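Leagues should stop adding teams

The Fenska League plans to grow again, and I think it is a mistake. Four schools would join in August, and two of them are a plane ride from everyone else. The league would play 168 games a season, many between teams with no history.

Look at Clolline and Akbulut. They have met every fall for as long as I have followed the sport, and the stands are full. Under the new schedule they could go five years without a game.

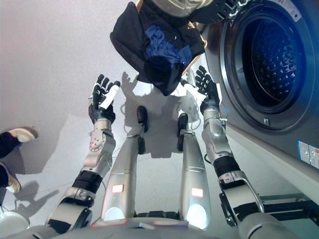
The money argument is weaker than it sounds. A bigger TV deal gets split more ways, and travel eats into each share. Deralon left for a larger league and cut its track team to pay for flights.

I would cap the league at 10 and let everyone play everyone.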